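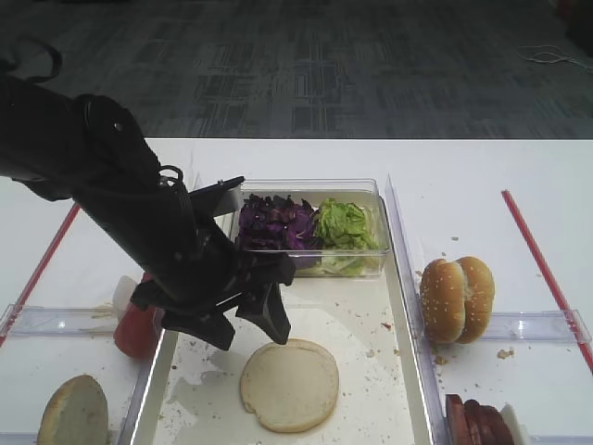 Setting out and cleaning the tabletop cell for food handling trials

Scope

These rules cover bench work in which an arm with a two-fingered gripper moves bread, sliced meat and shredded vegetables between clear trays. They apply at both the Janley and Drirkside benches. Food used on either bench is test material and must never be eaten.

Before the run

1. Wipe the tabletop and all three trays. Crumbs count as a fault at the start of a run, though they are accepted once it is under way.

2. Set the trays side by side. Check that the divider walls stand upright and that the arm can clear them by 30 mm at its lowest travel height.

3. Keep shredded vegetables in their own container, one pile per kind. Cabbage and lettuce are hard to separate once mixed, and a mixed container must be refilled.

4. Stand sauce bottles upright with the cap closed.

5. Check the cable along the arm for slack. It must not touch food or tray walls at any joint position used in the task.

During the run

6. Keep hands outside the marked lines while the arm is powered. To move a dropped item, press stop, wait for the arm to hold still, then reach in.

7. Limit speed to 133 mm/s above open food. Ott Toom holds the password for the speed setting.

8. Change bread after nine grasps or when the edge tears, whichever comes first. Sliced meat is changed after 67 minutes out of the fridge.

After the run

9. Park the arm, cut the power and remove the fingers – do not wash them in place.

10. Wash fingers and trays in warm soapy water, rinse, and leave to dry on the rack.

11. Enter the run number and any stops in the bench log. Faults with the gripper go to Gintarė Hunt before the next booking.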